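Flerneo Small Molded Parts
Data card, version 2
Last updated October 2025

Summary

Flerneo is a collection of close-range color pictures of white and off-white molded plastic parts, most of them household: fan bases, cistern fittings, appliance covers, spray heads, bottle racks, shelf feet. The collection holds 2000 pictures of 289 parts. It was put together at Jallodholm for people working on shape, shading and surface detail in objects that have almost no color of their own.

White plastic is hard to look at closely. Ribs, bosses and collars that are obvious to the fingers can vanish under a bright lamp, and a flat panel at the bottom of a recess can look like it stands proud of the walls around it. We wanted a set where that happens often.

What changed since version 1

Version 1 came out in January with 32 parts, all of them from one shelf of spares. Version 2 adds the Meka and Ó Flaithearta lots. File names from version 1 still work. Two parts that had been entered twice under different names were merged, and the older name was kept.

Contents

parts.csv – one row per part, with lot, color name, finish and notes
pictures/ – the pictures, in one folder per part
outlines/ – hand-drawn outlines of ribs, collars and openings, for 89 parts only
notes.txt – things we noticed while sorting
LICENSE

The color column uses four words: white, off-white, cream and gray. They were assigned by eye, with the part on a gray sheet near a north window. Don't treat them as measurements. Old ABS yellows unevenly and a part may be cream on one face and white on the other; in that case the column gives the larger face.

The finish column says matte, satin or gloss. Many parts are gloss outside and matte underneath. We recorded the underside, which is the side most of the pictures show.

Words used for features

Rib: a thin wall standing on a panel, usually there to stiffen it.
Collar: a raised ring around an opening or a neck.
Neck: a cylinder that passes through or rises from the part, threaded or plain.
Boss: a short post, often with a screw hole.
Recess: a panel set lower than the walls around it.

Threads are entered under neck, even when the threaded piece is separate from the molding and could be unscrewed. We argued over this for version 1 and left it alone for version 2.

Known problems

Overexposure. Bright panels are clipped in a good many pictures, worst where a recess faces the lamp straight on. We left these in. If you need detail in the highlights, filter on the clipped column in parts.csv.

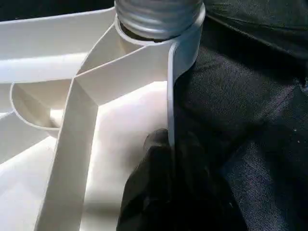 Partial views. Plenty of parts are larger than the area covered, so a folder may contain no picture of the whole thing. The part name in parts.csv is taken from the packaging or from the shelf label, and where there was neither we wrote "unknown molding". Please don't guess a function from the ribs; we tried and were wrong several times.

Outlines. The outlines follow the crest of each rib and ignore the fillet at its foot. Where two ribs meet at an angle, the joint belongs to the wider one. Lines may be off by a few pixels in deep shadow.

Uneven lots. The Meka lot is mostly bathroom fittings and makes up more than half the pictures. The Ó Flaithearta lot has more variety but fewer views per part.

Use

Free for research and teaching under the terms in LICENSE. Cite as "Flerneo Small Molded Parts, version 2, Jallodholm". Corrections to part names are welcome – send the folder name and the row from parts.csv.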